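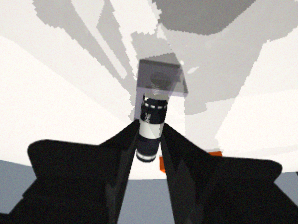
Small banded cylinder held upright between the gripper tips (simulated view).

Recording a demolished ropeworks: how to reconcile a plan with a measured survey

Asked by Janaína Fagundes
Tags: industrial heritage, building recording, historic mapping, ropewalks

I am putting together a short written record of the former Wirkside ropeworks for our local history group. The walk itself came down in the 1970s and the land is now a row of garages and a footpath. What survives is the lower end wall, one course of stone footing along the north side, and a brick base that I take to be the engine bed.

The sources I have are as follows. There is a sale plan, undated but on linen, which gives the length of the covered walk as 1,224 feet. There is a large-scale town map which shows the building but has no dimensions. In December two of us taped the surviving line from the end wall to the last visible footing and got 257 metres. Converted, that is a little over 843 feet, so there is a shortfall of more than 380 feet against the sale plan.

My questions:

Is it normal for a sale plan to include open ground in the stated length of a ropewalk?

If the upper end is lost, what would you accept as evidence for where it stood?

How should I write the length in the report when the two figures disagree by this much?

I have read the usual county volume and it gives the works one sentence. The later owners, Metiren, kept no drawings that I can trace.

Answer by Ronaldo Godoy
Marked as accepted

Taking the questions in order.

1. Yes, fairly often. Many walks were part covered and part open. The covered section held the spinning and the tackle, and the open section was used for stretching and laying long lengths. A sale plan was drawn to sell the land, so the surveyor may well have measured the whole strip from boundary to boundary and written the figure against the building. Check where the arrowheads or tick marks fall on the linen. If they sit on the boundary and the building outline stops short, your problem is solved. You say the plan calls it the covered walk, so look at whether those words are in the same hand and ink as the figure. Labels were sometimes added later by a solicitor's clerk.

2. For the upper end I would accept any of these, and prefer two together:
a return in the footing (a corner, even one stone at right angles)
a change in the property boundary on the large-scale map that lines up with the building outline
a tithe or rating entry that gives an area, from which you can work back if you know the width
a post hole or anchor stone for the top tackle, though these moved about during the life of a walk and should be treated with care

Your 257 metres runs to the last visible footing. It is a minimum length and nothing more. Stone footings were robbed for garden walls all over that kind of site, and the garages will have removed whatever was shallow.

Scale the building off the town map before you do anything else. Measure the drawn length against something on the same sheet that still stands, for instance the distance between two street corners, and use that ratio. Don't rely on the printed scale if you are working from a photocopy or a scan, as paper shrinks and copiers stretch unevenly in one direction. I have seen an error of 2 per cent from copying alone. That doesn't explain your gap, but it would muddy a close comparison.

3. Give both figures, each with its source, in the units of that source, with the conversion in brackets. Don't average them. A form of words I have used is: "The sale plan states a length of 1,224 feet (373 metres). The surviving remains can be followed for 257 metres." Then one paragraph on possible reasons.

Also state how you taped it. On sloping ground a tape laid along the surface reads longer than the plan distance, so your true figure may be slightly less than 257.

Answer by Alcides Miranda

Agree with most of the above. One addition: look for a road crossing. Some walks passed under or over a lane and the two halves were later sold separately, in which case the missing length may be under a different deed bundle. Snorradóttir's paper on split walks has a table of these, and the method section is worth the trouble even if your site isn't in it.

Also the brick base might not be an engine bed. Tar house floors look similar once the copper has gone. Look for staining in the joints and for holding-down bolts. An engine bed will normally have the bolts or the sockets for them.

Answer by Cleiton Bastos

Have you tried the Elura map viewer? You can overlay the old sheets on a modern one and just measure it on screen. Took me five minutes for a tannery.

Comment by Rigoberto Tapia
The overlay is fine for finding things but the sheets are stretched to fit, so don't quote a length from it.

Comment by Janaína Fagundes
Thank you. The tick marks on the linen are on the boundary at the upper end. At the lower end there is a fold and I can't tell. I will go back to it on Saturday with a lens. There are four bolt sockets in the brick base, so I am leaving it as an engine bed for now.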